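Workshop tips: living with a two-arm bench helper

Household & Workshop Tips, updated Sunday, August 6, 2023

Quick notes this time, typed between jobs. A few of you wrote in asking about the two-arm bench service from Tristhorpe, the one where they bring the arms to your workshop, set them up, teach them your fiddly job and leave you to it. We've had ours on trial since November. Tips first, moans after.

Before they come

Clear more bench than you think. Then clear a bit more. The arms come in from the sides and the elbows stick out, so anything tall at the ends of the bench has to go. Our glue shelf went. So did the radio.

Bolt the bench down or weigh it down. Ours is an old kitchen worktop on trestles and it wobbled. Two bags of sand across the bottom rail, sorted.

Have your parts ready in a tub, clean. Not oily. Oily pegs slip, they slip for us too, to be fair.

Write down the job in order. Plain words. "Pick up pin. Put in hole. Push till it stops." Kavinda Howlader did our set-up and he worked straight off my scrap of paper, which saved a good hour.

What it costs

The trial package was £2,083 all in, delivery and set-up included, plus 5 support calls. We've used four. Weekly hire after that, ask them, they quote by the job. Not cheap. For a one-off run of a few dozen bits, do it yourself with the radio on.

Clalum do a single-arm kit you build yourself. Cheaper, and fine for pick up and put down. No good if you need one hand to steady while the other pushes. Tanvir Begum had one on her jewellery bench and sent it back after a fortnight, said she spent longer holding things for it than doing the work.

Cables

Biggest nuisance. They droop on to the bench and catch on everything. Fix them down with cloth tape, leave slack at the wrist end. Not parcel tape, it leaves a gum that takes white spirit and a lot of swearing to shift. Check the slack with the arm at full stretch, not parked.

Lighting

Keep it steady. We had a sunny window on one side and the mornings were hopeless, misses all over, afternoons fine. Put up a blackout curtian and it settled down. An old dark bedsheet does the same job if you pin it flat enough.

Matt bench top if you can. Shiny ones throw glare back. I gave ours two coats of dark blackboard paint, dry overnight, light rub with fine paper.

Practice boards

Don't start on your real work. Please. Anjana Liyanage started hers straight on clock parts and has the bent spindles to prove it. Get a practice board, or make one from an offcut. Holes and slots of different sizes, pegs to match, and run it until you're bored.

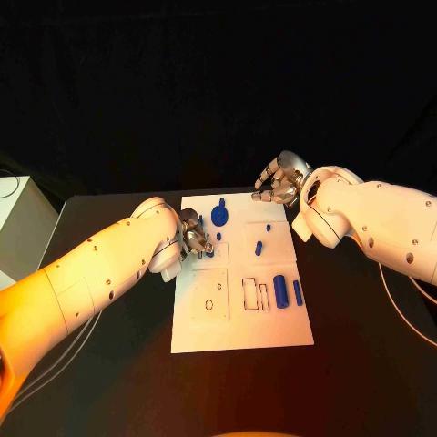

Colour matters more than we expected on a practice board. Our first one was bare pine with pine pegs and it was a pain, for the arms and for my eyes. Go for strong contrast, like the blue pins and cylinders on the white board, with the slots outlined in black so you can see at a glance what's meant to go where. Black marker round your own holes does it, fine tip, let it dry before you handle it. Put one awkward piece in too, a gear on a peg or something of the sort. Straight pins alone teach you very little about how the fingers get on with a wider part.

Start with the fat pieces, then the thin. If a thin pin keeps jamming, open the hole up a touch with a round file and ease the top edge. A pencil rubbed round the inside helps as well. No oil, see above.

Cleaning

Fingers: dry soft cloth end of every day. Sticky stuff, cloth just damp with warm water and a drop of washing up liquid, then dry straight off. Power off at the wall first. Shell: same cloth. Don't spray anything at it, the joints have gaps and so do the screw holes. Dust in the screw holes, soft paintbrush, 2 minutes.

I use the Nisico lint-free cloths. Old cotton T-shirts are nearly as good, cut the seams off first.

Small stuff

Lay parts the same way round in the tray. Upright if they'll stand.

Non-slip drawer liner under the board. Bouchard's on the high street sell it off the roll.

Long hair up, sleeves rolled, no lanyards. Stop button within reach of whoever is nearest, not across the room.

Keep the cat out.

The moans

Slow. Up to 7 tries on a tight peg some days, then first go on the next one. The support line shuts at lunch, of all times. The manual is thin and the bit about changing finger pads is plain wrong, the small screw comes out before the large one, whatever page nine says. Blandine Cordier wrote in with that and she's right, I checked.

Would I keep it? For the peg and pin work yes, I think so, my thumbs are grateful. For anything soft, felt or ribbon, no. Still doing those by hand.

Glue bottle nozzles next time, Chathurika Seneviratne has sent in a good one with a cocktail stick and some candle wax. Keep them comming.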